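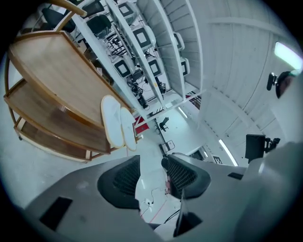
Harish Chauhan
Moderator, Track and Overhead section

Thread: Trutavness tramway, depot fan relay and the odd rail joint at the road crossing

Opening this as a separate thread because the general news one has become unreadable. The heritage line at Trutavness is closed from the depot to Handmont Road until the end of July for the relay of the depot fan. The old grooved rail on roads 1 and 2 is out. Road 3 stays as it is, with the points clipped for the straight.

The new rail is second-hand and came off the Rernivholm system when the harbour branch was cut back. It has 40 mm of groove width left at the worst place measured, against 36 mm when new, so the keeper side has had some wear. Head wear is small. All joints inside the shed will be welded. The joint at the road crossing is to stay bolted, and I would like to hear views on that.

Please keep ticket prices out of it.

----

ReynaldoE

A bolted joint in a road surface is a maintenance job for ever. The plates can't be inspected without breaking out the surfacing, the bolts slacken, water gets in and the joint drops. I walked the site on Thursday and the existing one is already low on the shed side. If the welder is there for the shed he should do the crossing on the same visit.

Reynaldo Evangelista

----

Jonatan Nygård

Disagree. The rail on the street side is a different section from the Rernivholm rail. You can weld dissimilar sections with a suitable mould, but the foot heights don't match and somebody has to pack one side. If the packing is wrong you get a dipped weld, and then you are cutting out a length of rail in the middle of a road with a closure order to pay for. A bolted joint with lifting plates can be corrected in a night.

We had the same discussion on our own line over the curve at the terminus. That joint was left bolted and is opened up once a year.

----

ReynaldoE

Once a year with a road closure each time? Or is yours in ballast?

----

Jonatan Nygård

In setts, on a private forecourt. No closure needed. I accept that it isn't the same case.

----

cempaka_s

Has anyone got the radius for the new road 2? The plan on the noticeboard shows it eased, but there is no figure on it. Car 667 would not go round the old one without the lifeguard touching, which is why it has lived on road 3.

----

Harish Chauhan

The limiting factor on 667 is truck swing at the trailing end. The lifeguard contact was a symptom: the side bearers on that truck had been packed up too far after the last lift, and the body was sitting out of level. Raju took the packing out in the spring. 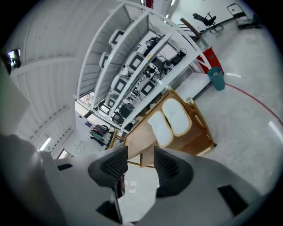 The radius on road 2 goes from 15 m to 18 m at the tightest point, which should be enough for 667 with the bearers as they are now. It will be tried by hand winch first, with the trolley pole tied down. For 937 nothing changes, as it is a four-wheeler with a short wheelbase and went round the old curve with room to spare.

On the joint: the gap was set at 6 mm in cool weather. I don't have a later reading.

----

cempaka_s

Thanks, 18 m will do. Is the overhead being moved to suit, or is it staying on the old line? Three metres on the radius puts the wire a fair way off centre if the pull-offs stay where they are.

----

Rogelio Cabrera

The overhead is being moved, but not in the same closure. The two pull-offs on the shed wall get longer arms and the wire will be offset by 300 mm at the apex until then. A swivel head will follow that at walking pace. A fixed head will not, so anything with a fixed head gets shunted in.

As for welding, I am with Reynaldo on principle and with Jonatan on this particular joint. The section change should be moved back inside the gate by using a longer closure rail, and the bolted joint put there, where the surface is removable slabs. Then weld the crossing end to its own section. It costs one extra weld and a bit more rail.

----

ReynaldoE

That would satisfy me. Is there enough Rernivholm rail left over?

----

Rogelio Cabrera

You would need the street section for it, and there are two lengths of that behind the sand store. One is bent. I haven't put a gauge on the other.

----

Jonatan Nygård

Check the bolt holes before anyone counts on it. The ones I have seen from that stack were drilled for four-hole plates, and the crossing uses six.

----

Harish Chauhan

I will look at the straight length at the weekend and post the groove and head measurements with the drilling pattern. Thread stays open.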